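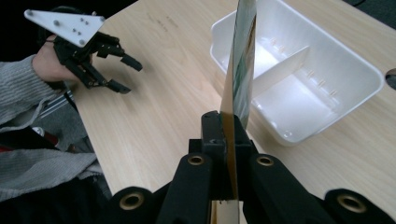 **Clandine School Family Party Group: planning meeting minutes**
15 November 2025, school library

**Present:** five members of the group, plus two parents who came along for the first time (welcome, and please come back!)

**Last meeting's minutes:** Read and approved with one fix. The craft glue order was for 12 bottles. The minutes had it down as boxes.

**1. Theme**

We have a theme! After two rounds of voting, the winter party will be "Under the Sea," with Outer Space a close second. Everybody liked how much the kids can make themselves for this one, and the blue tablecloths from the July picnic are still in good shape. Space is first in line for the spring party, and the people who voted for it have already started a list of ideas for the rocket doorway, which sounds fantastic.

**2. Printables**

We looked at two sets of printable decorations. The Lamance set has the prettier artwork (the jellyfish got a round of applause) but the banner letters come one to a page and use a lot of ink. The Dirnik set is plainer, and you can type in your own wording on the cupcake toppers and favor tags.

- Agreed to buy the Lamance set for the banner, wall pieces and food labels.
- Agreed to make our own favor tags, using the blank template from last year.
- Banner to read "DIVE IN!" and go over the stage. Second banner for the hallway only if there is cardstock left.
- Test pages to be printed on both white and cream paper before we run the whole lot. Last year's cream came out looking yellow under the gym lights.

One parent asked if the files can be kept and printed again for a classroom birthday. We'll check the terms that come with the set and report back.

**3. Cutting and assembly night**

Held in the art room the week before the party. Bring scissors, a hole punch if you have one, and a snack to share. We have 31 fish to cut for the ceiling and they have long, wiggly fins, so extra hands would be wonderful. Older brothers and sisters are welcome too, and the cutting mats are staying in the art room for anybody who wants to use a craft knife (adults only on those).

Seaweed streamers: green crepe paper, twisted and taped at the top only so they move when people walk by. We tried one at the meeting and loved it.

**4. Food table**

Cupcakes with blue frosting, goldfish crackers, fruit cups, lemonade. Labels will be folded tent style so they stand up without holders. Nut-free as always. The sign-up sheet goes home in folders, and this time it will have a line for ice, which we forgot to ask for at the picnic.

There was a lively talk about a shell-shaped cake. Left open. If someone feels like baking one, we'd be thrilled.

**5. Games**

- Pin the tail on the mermaid (poster comes with the Lamance set)
- Pearl toss, with ping-pong balls and plastic buckets
- Treasure hunt for the younger grades, clues to be picture clues this year

**6. Budget**

$40 set aside for paper, ink and tape. Prizes come out of the regular party money. Receipts in the envelope in the office, please, with your room number on the back.

**7. Other business**

The families at Um Street Preschool would love to borrow our paper lanterns. Agreed, as long as they come back before assembly night.

Photo corner: yes to a bubble backdrop, still undecided on balloons or paper circles. Bring samples of either next time.

**To do before next meeting**

- Buy and download the printables
- Print test pages
- Send sign-up sheet home
- Check the art room is free
- Find the box with the string lights

Meeting closed after cookies. Next meeting in the library again, same time.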